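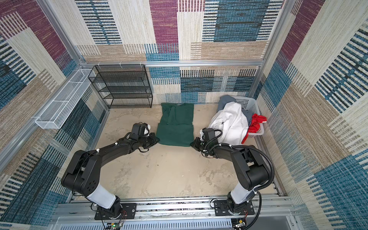
Can I replay the episodes without the hardware?

Replay needs only the files and the viewer in tools/. The arm drivers are imported lazily, so the package loads on a laptop with no motor bus attached.

Shehu: two-arm garment episodes and grasp labels

Shehu is the episode set used to train and check the Cusosden grasp proposer. Each episode covers one garment handled by two arms in the enclosed cell, with clothes drawn from a mixed laundry basket. The repository holds the loader, the label schema, the replay viewer and the split files. Model code lives in the Cusosden repository and is versioned separately.

Contents

Episodes: 292
Grasp labels: 3051
Held-out episodes: 41
Fixed view: one, covering both arms and the cell floor
Wrist views: one per arm
Joint state and gripper command: both arms, stored at 100 Hz

Held-out episodes are listed in splits/heldout.txt. The split is by garment, so no garment appears on both sides. If you add episodes, run the split check before you push. It compares garment IDs only and will not notice the same shirt entered twice under two IDs.

Layout

episodes/ one directory per episode
labels/ one JSON file per episode
calib/ intrinsics, hand-eye transforms, base-to-base transform
splits/ train and held-out lists
tools/ viewer, split check, label export

Label schema

Every label refers to one wrist frame. Required fields are frame index, arm, grasp point in pixels, approach angle in degrees, layer and outcome. Layer takes one of three values: top, all, unknown. Use "all" when the annotator judges that closing the fingers there would pick up every layer between them and the floor. Outcome is copied from the episode log by the export script and should not be edited by hand.

The grasp point is the midpoint between the fingertips at closure, projected back into the labeled frame. It is frequently off the fabric edge by a few pixels. Leave it there. The loader has an option, snap_to_mask, that moves the point to the nearest garment pixel, and it is off by default.

Open-finger frames such as the one below are used for proposal training. Frames where the fingers are in the cloth are kept for the contact classifier.

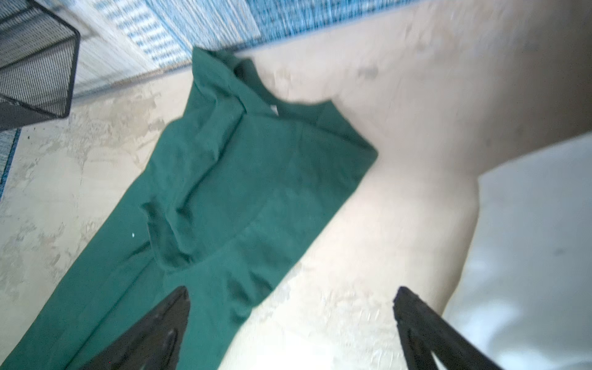 Tusness asked on the tracker why the approach angle is stored in the wrist frame and not the base frame, given that the planner converts it anyway. The reason is calibration drift. Hand-eye transforms were redone twice during collection, and a base-frame angle would have tied each label to whichever transform was current when it was written. To get the base-frame value, call to_base() with the calibration ID from the episode header.

Segmentation

Garment masks were produced by the color and depth segmenter in Cusosden and corrected by hand where the boundary was wrong. Two failure types account for most corrections:

Neighboring cloth. When the target lies against clothes hanging from the basket, the mask leaks across the contact line. Light cloth under bright lighting is the worst case, as the depth step at the boundary is small.

Folds. Deep creases in dark fabric return few valid depth points and come out as holes. The hole filler closes anything below the area threshold in config/mask.yaml. Larger holes were painted in.

Stitching and hems are not labeled as a class. Seam lines do give the edge detector strong responses inside the garment, so do not use raw edges as a stand-in for the outline.

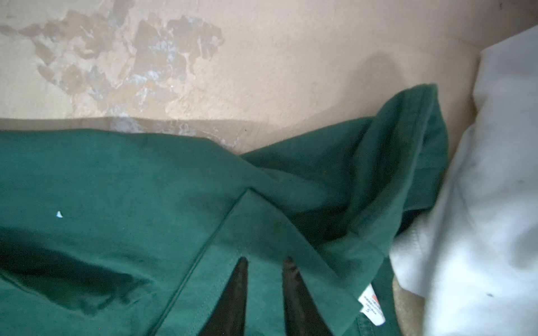
One reviewer's objection was that "unknown" is used too freely in the layer field, and that half of those labels could be settled by stepping the video forward. We agree in principle. The rule for this release was that annotators see a single frame, to match what the proposer gets at run time. A second pass with video is planned and will be written to a separate field.

Known issues

Wrist frames blur during fast transit. The blur score is in the header; filter on it.
The floor is stained and scuffed, and a segmenter trained on this set alone may learn the marks.
The wall pattern defeats plain background subtraction in the fixed view. Use the floor polygon in calib/ to crop first.
Gripper force is not recorded. Motor current is, unfiltered.

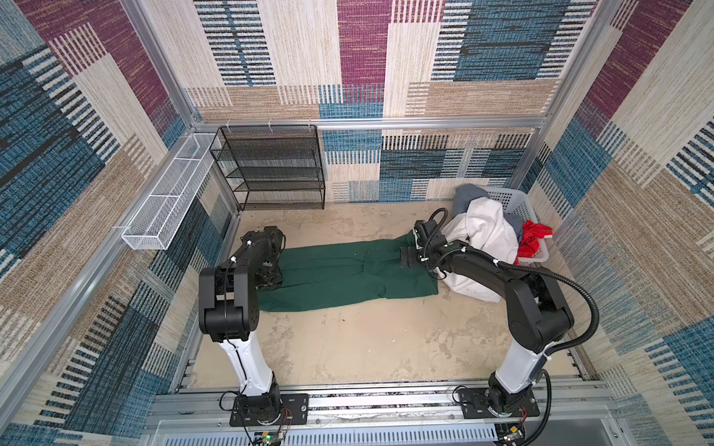
Maintained by: Manipulation Software Team, Holance

Send schema changes as a pull request against labels/schema.json with a migration script. Loader bugs go to the tracker with the episode ID and the loader version. Requests for raw, uncropped video are handled case by case, and turnaround is slow in November when the storage server is being rotated.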